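3. Coding the color terms

3.1 Material and writers

The text material consists of short written accounts of scenes and objects, gathered at Worna and Jisar from adult writers of American English. A total of 225 writers contributed. Each wrote in his or her own words, with no word list in view and no lower limit on length. An upper limit was set by the entry form, which stopped accepting text at 1,000 characters. Few writers reached it. Those who did were mostly writing about outdoor settings, where the amount of green is large and the writer has to choose which part of it to name.

Writers were not told that color was of interest. The instruction asked for an account that would let another person pick the same thing out from a set of similar things. This wording was kept the same at both sites. An earlier wording, which asked for a "full" account, was dropped after the pilot in July because it led writers to list surfaces one after another and to attach a color word to every noun. Under that wording the rate of color terms said more about the length of the list than about the need for color.

Accounts in which no color term appeared were kept. Leaving them out would raise the apparent rate of modifiers and would hide a result that matters for Section 5, where the choice to leave color unstated is treated as a choice in its own right.

3.2 Unit of coding

The unit of coding is the color phrase, defined as a color term together with any words that limit or grade it. "Green," "dark green," "a sort of yellowish green," and "green with paler streaks" are each one phrase. A phrase may run across a clause boundary if the second clause has no other function than to narrow the color, as in "it is green, but closer to lime." Where the second clause also carries shape or place, the phrase ends at the boundary.

Each phrase was assigned to one of three classes. A plain phrase has a basic color term and nothing else. A graded phrase adds lightness, strength, or a neighboring hue. An object-based phrase borrows the name of a thing, such as a fruit, a stone, or a plant. The last class causes most of the trouble. Some borrowed names are now so common as color words that it is hard to argue the writer had the thing in mind at all. "Lime" and "olive" are in this position, and "emerald" is close to it. We followed the rule that a borrowed name counts as object-based only if it could not be replaced by a basic term without a change in the grammar of the phrase, or if the writer marked it with "like," "the color of," or a similar link. Under this rule "lime green" is graded and "green like a lime" is object-based.

Mixed surfaces need a further rule. On a surface with one even color, a single phrase usually covers the whole. On a marbled one (Figure 3), writers tend to give a base color first and then add a second phrase for the lighter areas. The two phrases are not of equal standing, and coding them as independent would count the same surface twice. They were therefore linked, and the linked pair was entered once in the surface-level tables and twice in the phrase-level tables. All rates in Section 4 are at the surface level unless stated.

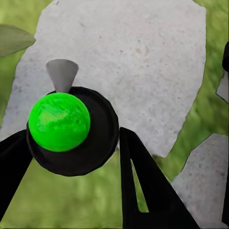 Figure 3. Glossy green sphere with lighter yellow-green streaks, against a black round holder; gray cone at the rim. Computer rendering.

Gloss was coded apart from color. A highlight lowers the strength of the color at one spot, and a writer who says "white at the top" may be reporting light on the surface or paint on the surface. Coders were told to treat such phrases as gloss only where the writer used a word that commits to it, such as "shine," "shiny," "reflection," or "glossy." All others were coded as color and given a flag. The flag was used often enough at Jisar to suggest a local habit, possibly taken over from the example sentence on the Jisar form, which had a polished table in it. The Worna form had a painted fence. We did not notice the difference until coding was under way, and it could no longer be corrected. Site was added as a term in all models for this reason.

3.3 Grass, leaves, and default color

Green has a special standing in accounts of outdoor settings because so many of the nouns already imply it. "Lawn" and "leaf" do not need the word, and a writer who adds it is either giving unneeded information or marking a contrast. Earlier work on default color has dealt largely with food, where the default is strong and the departures are easy to stage. Yards and gardens are harder. The default for "lawn" is green, but a dry lawn is common enough that "green lawn" may carry news. For "leaves" the default depends on the season. For "plant" there is a default of a weaker kind, and writers at both sites added the color term more often with "plant" than with "lawn."

Contrast with the ground next to the noun seems to play a part. Where grass is broken by paving, the paving takes most of the color terms, in particular when the stones differ among themselves and lightness is the easiest means of telling one from the next (Figure 4). The grass is then named without color, or left out and taken as given. Where grass lies next to other planting, the color terms move to the planting, and graded phrases become more common. A writer who has to separate one green from another has no use for the plain phrase. 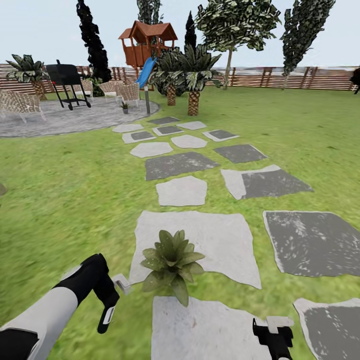 Figure 4. Computer-rendered backyard. Stones in light gray and dark charcoal cross the lawn; a plant with speckled leaves stands where the largest pale stone meets the grass.

This gives a simple account of when the default is set aside, and the account holds for most of the material. It fails in one group of cases. Some writers used "green" with "grass" at the start of the text and never again, whatever stood next to it. We take these as openings, used to set the type of place before anything in it is singled out, and they were given a separate code. They make up a small share of the Worna material and a larger share of the Jisar material. They were kept in the tables but do not enter the test of contrast.

A second problem is pattern on leaves. Words such as "speckled," "spotted," and "mottled" imply two colors and name neither. They were not coded as color phrases. Where the writer went on to name one of the two colors, only that color was coded, and the pattern word was recorded as a limiter.

3.4 Agreement

The full set was coded by Eusebio Cuervo. A second coder, Ghazal Hosseinzadeh, worked through a random subset without access to the first set of codes. Phrases were marked up in Trirent, with class, link, and flag entered as separate fields so that agreement could be computed for each. Agreement was high for the plain class and acceptable for the graded class. It was lowest for the object-based class, where nearly all differences involved borrowed names in the position described in Section 3.2. These were settled by discussion, and the rule was then written down in its present form and applied again to the whole set.

Agreement on phrase boundaries was checked first, before any class was compared, following the order proposed by Seppälä. Differences at this level came mainly from clauses with "but." The second coder ended the phrase before "but" in most cases where the first coder carried it on. The definition in Section 3.2 follows the first coder. Running the main tests with the second coder's boundaries changes the number of graded phrases and leaves the direction of all site and contrast effects as reported.

Coding was closed on 5th May. Accounts received after that date are held in the archive and were not used.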